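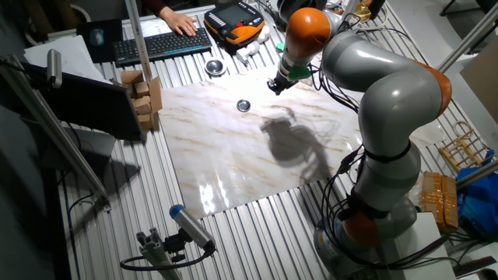
Small metal parts on glossy surfaces: frequently asked questions

Landeg Handling Laboratory, Skisside
Bench practice for the Aron cells
Last revised September 29, 2025

The answers on this page apply to all pick and place work in the Aron cells where the part, the work surface, or both are reflective. They supplement the bench rules and do not replace the risk assessment for the cell. Where the two differ, follow the risk assessment and report the difference.

Which parts are covered?

Round metal lids, caps, shallow dishes and similar parts up to 70 mm across. Larger parts are handled under the general rules. Parts with a cut or burred rim must be deburred before they enter the cell, whatever their size.

Why is there a separate set of rules for glossy surfaces?

A polished rim on a pale glossy sheet gives the vision system several edges to choose from: the rim itself, its shadow, and the reflection of whatever is overhead. A detection can score well and still be offset from the part. With a thin part the fingers then close on the sheet or push the part along it. Both count as contact faults and both are logged.

Does the surface have to be marble?

No. A marble-patterned sheet is accepted as a glossy veined surface. Record the sheet number in the run header. Results from a veined sheet and a plain sheet must not be pooled, as the veins affect edge detection.

How should the sheet be laid?

Flat on the rails, with no lifted corner. It need not be square to the rails, but its position has to be measured again whenever it is moved. Check the height at all four corners and in the middle. If any reading differs from the others by more than 5 mm, take the sheet up and look for something trapped underneath.

Can I tape it down?

Yes, on the underside only. Tape on the upper face leaves residue, and the residue changes the reflection in later runs.

What is the minimum approach height?

Travel moves over the sheet are made at the clearance height stored in the cell file. Do not lower it to save cycle time. The final descent is vertical and at reduced speed, and it starts only when the part position has been confirmed by a second reading.

Which camera takes priority if the views disagree?

Neither. If the fixed view and the wrist view place the part differently by more than the tolerance in the cell file, the cycle stops and the operator decides. Averaging the two positions is not permitted. It was tried under the first issue of the Brollton procedure and produced a position that was wrong in both views.

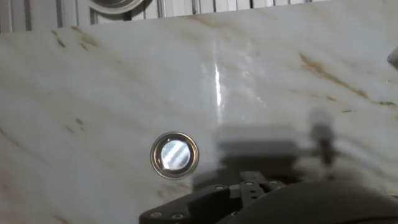
Glare is treated as missing data. Pixels above the saturation limit are masked before the edge fit, and if the mask covers more than a quarter of the rim the reading is rejected. Move the part or change the lighting and take it again. Raising the saturation limit until the reading passes is a breach of the procedure.

Are reflections of the gripper a problem?

They can be. A reflection moves with the arm and a part does not, so the simplest check is to take two readings from different wrist positions. Anything that shifts between them in step with the arm is discarded. The same check deals with most shadows.

May I dull the part with spray or powder?

Only in a setup trial, and the run must be marked as treated. Treated runs are not accepted as evidence that an untreated part can be handled. Powder also gets into the finger linkage, so clean the gripper afterwards.

Can other objects be left on the sheet during a run?

Yes, if they are listed in the layout record. This includes transparent items, which are easy to leave off the list and are the usual cause of unexplained contact. A part set aside for a later cycle is listed as well, even if it stands off the sheet. Items that are not listed are taken out before automatic mode is selected.

How are the cables to be dressed?

Strap them to the links, leaving enough slack for the full range of the wrist. Loops are acceptable. A loop that can reach the sheet at any taught position is not. Run the program once at reduced speed and watch the cables for the whole of it - watching the gripper is the common mistake here. Inspect the straps every 600 cycles and replace any that have slipped.

Where does the teach pendant go?

On the bench or in the hand, with the emergency stop facing upwards and unobstructed. The operator must be able to reach it without leaning over the sheet. Papers, mouse and keyboard may share the bench provided they lie outside the programmed envelope and nothing is stacked on the pendant.

Two arms share the table. Do both need to be enabled?

No. The arm that is not in use is parked at its stored position and its drives are disabled. Parking alone is insufficient. If both arms are needed, the program must include the interlock for the shared zone, and it must be approved before the first run at full speed.

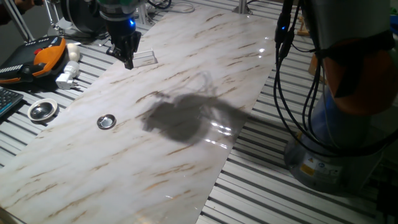
Silver metal lid and transparent plastic piece on the marble-patterned sheet, with the gripper over the far end.

How many picks are needed for acceptance?

16 consecutive picks without a contact fault, using at least four starting positions. One of these must be in shadow and one close to a bright highlight. A rejected reading does not break the sequence. A stop made by the operator does, and the count begins again.

What has to be recorded?

Sheet number, part number, layout record, lighting setting, finger type and cell file version. Save the images from both views for every rejected reading. Images from accepted readings may be deleted after the run has been signed off.

Can fingers be changed partway through a set?

No. Finish or abandon the set first. New fingers need a fresh tool offset, even where they are nominally identical to the old ones.

Who approves exceptions?

Gunvor Sjögren approves changes to speed, clearance height and the shared zone. Kalliopi Xenos approves changes to vision settings and to the list of accepted sheets. Requests are made in writing and name the cell, the part and the clause affected. An approved exception lapses when the cell file is next reissued.

When is the next review?

In January. Comments on this page should reach Kalliopi Xenos before then. Faults that affect safety are reported at once through the cell log.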